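Coralie Rutherford came to Limmont with two suitcases and a letter from the language school, and she thought she would stay until July. She has now lived in the town for 21 years. When I met her in the café behind the old post office, she had brought a shoebox full of small paper cards, tied together with kitchen string.

On the cards are words. Each one is a word or a saying from the valley dialect, written in pencil, with the name of the village where she heard it. "I did not plan to make a dictionary," she told me. "I only wanted to understand my neighbour when she was angry with her hens."

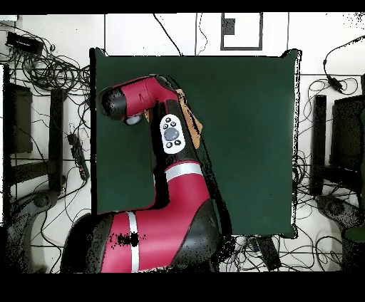 Red and black arm over the dark green work surface.

The dictionary has 1,191 entries and will be printed this summer by Flolance, a small press which until now has published mostly walking guides. Coralie wanted a cheap paper cover, so that people would dare to write in the margins. The press wanted a hard one. They spoke about it for a whole winter, and in the end she got her paper cover but had to give up the map.

I asked her how one collects words from people who believe that they speak badly. She was quiet for a moment and stirred her coffee.

"You must never ask for a word," she said. "If you ask, they give you the school word. You must talk about the weather, or about a pig which ran away forty winters ago, and then it comes by itself. After that you have to remember it until you are outside the door."

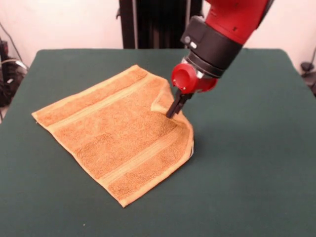

For rain alone she has nine entries. There is one for the rain which falls while the sun is shining, and one for the rain that is so thin you notice it only on your sleeves. Her favourite is "zou", which means the short silence before a storm, when the birds stop. In the upper villages the same word is used for a pause in a conversation, and there it is a little rude.

Coralie grew up in a port town, far from any dialect, with parents who were proud of their correct speech. She thinks this helped her. "I had no opinion about who was speaking well. Everything was new for me, also the mistakes." She laughed. "Some of my best entries are mistakes. Later I heard them from a second person, and then they were not mistakes any more."

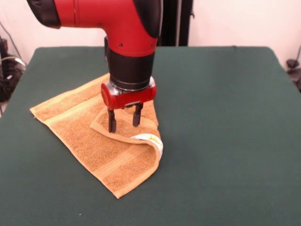

Her rule was always the same: a word had to come from two people who did not live in the same house. It cost her many good ones. She keeps the lonely words in a separate envelope, and she does not want them printed, not even at the end of the book. One of them is a verb for walking home slowly on purpose.

The hardest part was the spelling. The dialect was never written down, except in a few letters and in songs, and each village is sure that its own sound is the right one. At a reading in Esirent she was corrected on the very first page – loudly, and by two people who did not agree with each other.
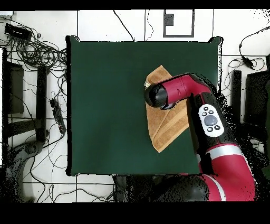
Marthe, from the upper end of the valley, told me later that the spelling does not matter to her at all, but that the word for a stubborn goat is wrong and should have a longer vowel, as her grandfather said it. She has already written to Flolance. She would also like the rude meaning of "zou" to be taken out, or at least to be put second.

Coralie knows about the letter. She has answered it by hand and invited Marthe for coffee, to hear the vowel herself. The card for the goat is lying on her kitchen table until then, with a question mark on it.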